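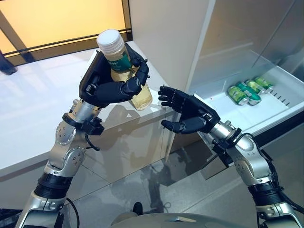
¿Conviene guardar las bebidas en un cajón del frigorífico o en la puerta? En el cajón, siempre que se abra del todo y que las latas y las botellas tengan cada una su zona fija.

4.2. El cajón como lugar de las bebidas

La respuesta nos sorprendió gratamente, porque partíamos de la hipótesis contraria. En los 28 hogares que visitamos en Cakovness, la puerta era el sitio habitual de casi todo lo que se bebe, y el cajón inferior servía para lo que no cabía en otra parte. Al proponer a las familias que lo dedicaran durante tres semanas a latas y botellas, esperábamos quejas por tener que agacharse. ¡Recibimos sobre todo preguntas sobre cómo ordenarlo mejor!

El registro se llevó en una hoja pegada al frigorífico, con una línea por cada bebida sacada o guardada. Reunimos unas 800 líneas legibles, transcritas por Humaira Niazi, y en ellas se aprecia algo precioso para quien estudia el orden doméstico: la posición de los envases se estabiliza pronto, aunque cambien las personas que reponen. Las latas acaban tumbadas, en grupo, y las botellas de té o de agua se acercan al borde delantero.

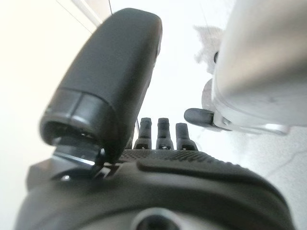 Esa estabilidad depende mucho de la superficie de apoyo más próxima. Donde había una encimera despejada junto al frigorífico, la compra se dejaba primero allí y pasaba al cajón en una sola tanda; donde no la había, los envases entraban de uno en uno, con la bolsa colgada del brazo, y el reparto quedaba mucho más revuelto. En 16 hogares pudimos comparar ambas situaciones, pues a mitad del estudio se retiraron de la encimera la tostadora o el escurridor. Horacio Iturra propuso llamar «antesala» a este espacio y el término se ha quedado entre nosotros (véase también el cuaderno de campo de la serie Kasar).

La altura del envase es el otro factor decisivo. Una lata tumbada deja el cajón cerrar sin más, mientras que una botella obliga a elegir entre acostarla y buscarle otro estante. La Figura 3 reúne los elementos que nos interesan: latas verdes acostadas en el cajón abierto, una botella de té, o de una bebida parecida, en vertical, y una superficie blanca y brillante al lado. 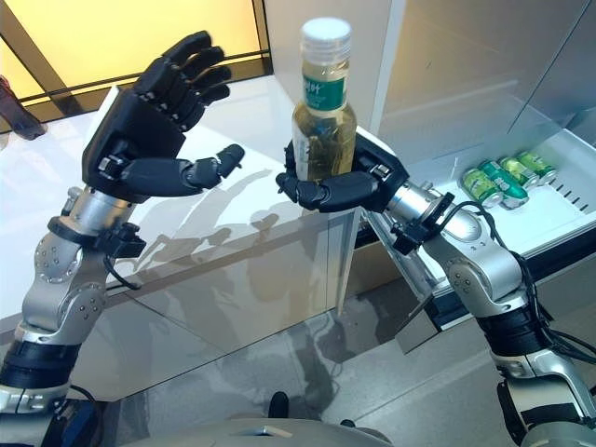 En cuanto a las botellas ya abiertas, la mayoría de los participantes prefirió la puerta, por miedo a que el tapón cediera al tumbarlas. Es una excepción razonable y la incorporamos al protocolo de Bramwell, donde el cajón queda reservado a los envases sin abrir. Falta por estudiar qué ocurre en verano, cuando la reposición es diaria, y si los separadores ayudan o estorban al coger una lata con prisa; de ambas cosas se ocupa la sección 4.3.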